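**Fio institucional – Ameck | Ensino de robôs por demonstração**

**1/**
A Ameck dá hoje, 13 de junho de 2024, início à publicação de notas sobre o projeto Obi, dedicado ao ensino de tarefas domésticas a robôs por demonstração manual. O trabalho é coordenado por Agnese Lukoševičius e conta com a participação da Sekness na componente de software.

**2/**
O projeto parte de uma pergunta prática: como transmitir a uma máquina o gesto de pegar num frasco, deslocá-lo e pousá-lo no lugar certo, sem escrever uma regra para cada movimento? A equipa optou por registar pessoas a executar a tarefa com uma pinça manual dotada de câmara.

**3/**
Foram recolhidas até ao momento 3154 demonstrações. Cada uma corresponde a uma tarefa completa, do primeiro contacto com o objeto até à abertura final da pinça. Os registos interrompidos são guardados em separado e não entram neste total.

**4/**
A recolha começou em janeiro, nas instalações da Ameck em Clultberg, e passou depois a realizar-se em cozinhas habitadas. A mudança obrigou a rever o protocolo quase por inteiro. Uma bancada de laboratório tem sempre a mesma altura e a mesma luz; uma cozinha de família, não.

**5/**
A par da pinça manual, mantém-se em uso a teleoperação. O operador comanda o braço à distância e observa a tarefa pelas câmaras do próprio robô. O método é mais lento, mas regista diretamente os limites do braço. Reserva-se, por isso, para gavetas, portas e outros mecanismos em que a força aplicada conta.

**6/**
Para a manipulação de embalagens, a equipa prefere a demonstração manual. O operador sente a resistência do objeto e corrige a pega de imediato. Na teleoperação, a mesma correção exige habitualmente uma segunda tentativa.

**7/**
A formação de cada operador inclui 48 exercícios supervisionados. Os primeiros utilizam blocos e caixas de dimensões conhecidas. Seguem-se objetos comuns de casa, com formas e pesos variados – é nesta fase que surgem quase todas as dúvidas sobre o ângulo de aproximação.

**8/**
Uma dúvida recorrente diz respeito à velocidade. Recomenda-se o ritmo habitual de quem arruma a própria cozinha. Movimentos demasiado lentos ensinam ao modelo uma hesitação que depois é difícil de retirar, e movimentos bruscos prejudicam a nitidez das imagens.

**9/**
Outra dúvida frequente: deve o operador retirar da bancada os objetos alheios à tarefa? A indicação é que não. O modelo precisa de aprender a localizar o objeto pedido entre outros, em disposições que ninguém preparou para o efeito.

**10/**
No módulo de produtos de limpeza, as instruções aos operadores são as seguintes:

- Verificar, antes de iniciar, que a tampa se encontra bem fechada.
- Aproximar a pinça com as duas garras abertas e alinhadas com o corpo do frasco.
- Fechar até obter uma pega firme, sem deformar a embalagem.
- Levantar o frasco na vertical e mantê-lo assim durante a deslocação. No caso deste produto Dettol para máquinas de lavar, de tampa verde, as almofadas azuis das garras seguram o frasco direito, pouco acima da bancada vermelha salpicada, com a escova amarela e as restantes embalagens mais atrás.
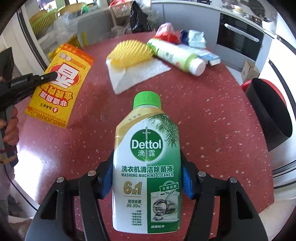
- Pousar a base por inteiro antes de abrir as garras, e só então recuar a pinça.

**11/**
Os rótulos merecem uma nota. O projeto inclui produtos rotulados em várias línguas, e os operadores não os traduzem nem os cobrem. A descrição da tarefa é acrescentada mais tarde, por escrito, por uma segunda pessoa que revê o registo.

**12/**
A revisão é feita em lotes de 100 demonstrações. Quem revê assinala pegas instáveis, objetos fora do campo de visão e contactos involuntários com a bancada. Um lote com demasiadas ocorrências regressa ao operador, acompanhado de comentários.

**13/**
A Sekness prepara, entretanto, a ferramenta de consulta que permitirá pesquisar os registos por tipo de objeto e por tipo de pega. Uma primeira seleção, de cerca de 1000 demonstrações, será disponibilizada às equipas parceiras mediante pedido escrito.

**14/**
No que respeita à privacidade, os agregados familiares participantes assinam um consentimento próprio e podem solicitar a eliminação dos registos feitos em sua casa. O pedido não carece de justificação.

**15/**
As perguntas sobre o protocolo podem ser deixadas em resposta a este fio. As de natureza técnica serão encaminhadas para Agnese Lukoševičius e para a equipa do Obi. A próxima nota tratará da calibração das câmaras e da teleoperação de gavetas.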